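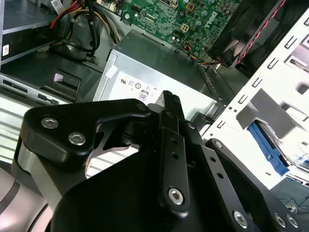

Gebrauchtrechner-Aufbereitung (auch Refurbishing, Wiederaufbereitung) bezeichnet das Prüfen, Reinigen und Wiederverkaufen gebrauchter Computer. Abzugrenzen vom Recycling, bei dem nur die Rohstoffe zurückgewonnen werden. Ware meist aus Leasingrückläufern, Behörden, Schulen. Bei Bürorechnern sitzt das Netzteil oft als silbernes Metallgehäuse mit weißem Typenschild im Gerät, so auch hier; die Angaben darauf werden bei der Aufnahme ins Lager mit erfasst. Fehlt das Schild, gilt das Teil in vielen Betrieben als unverkäuflich.

Lesezeit: 2 Minuten

Geschichte

Anfänge im Umfeld der Büromaschinenhändler, die Schreibmaschinen und Kopierer in Zahlung nahmen. Mit dem Leasing von Arbeitsplatzrechnern kamen dann größere, einheitliche Posten auf den Markt. Der Händler Konrad Hämmerli baute in Ulenberg eines der frühen Lager auf, anfangs bis zu 300 Geräte, Verkauf nur freitags. Die Firma Anghel übernahm den Betrieb später samt Ersatzteilbestand. Hannelore Bachmann beschrieb das Geschäft jener Zeit als »Handel mit Schrauben und Vertrauen«.

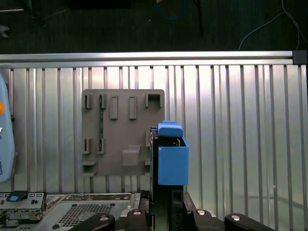

In den Folgejahren Verlagerung in den Onlinehandel. Damit auch die Einführung von Zustandsklassen, meist A bis C, die aber nirgends einheitlich geregelt sind. Was bei einem Händler B ist, geht beim nächsten als A durch. Versuche einer gemeinsamen Skala (Flomia-Skala, nach dem Handelsportal Flomia) setzten sich nur teilweise durch.

Ablauf

Eingangskontrolle, Sichtprüfung, Datenlöschung, Funktionstest, Reinigung, Neuinstallation. Die Reihenfolge variiert. Datenträger werden entweder überschrieben oder ausgebaut und vernichtet, je nach Vertrag mit dem Vorbesitzer. Ein Löschprotokoll mit Seriennummer ist üblich. Rahmen und Einschübe bleiben beim Gerät, Nachkauf ist teuer und bei älteren Baureihen kaum noch möglich.
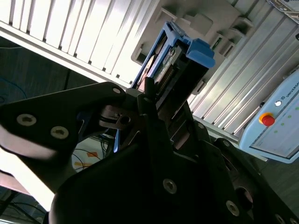
Blauer Laufwerksrahmen an einem grauen Laufwerksschacht

Arbeitsspeicher wird häufig gesondert gehandelt und erst auf Bestellung eingesetzt. Prozessoren seltener. Bei Puvau lag der Anteil der ohne Speicher ausgelieferten Geräte laut Betriebsleiterin Anca Coman zeitweise bei 35 Prozent. 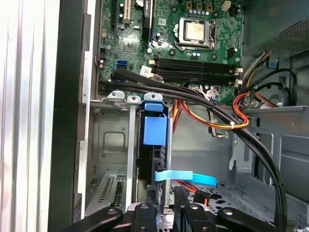
Hauptplatine mit Prozessor und vier leeren Speichersteckplätzen

Kritik

Bemängelt werden uneinheitliche Garantiefristen, fehlende Angaben zum Akkuzustand bei Notebooks und irreführende Bezeichungen wie »neuwertig«. Domingo Quezada weist ausserdem darauf hin, dass lange Transportwege den ökologischen Vorteil schmälern können.

Siehe auch: Elektroschrott, Leasingrückläufer, Datenträgervernichtung

80 Mal geteilt · 2 Kommentare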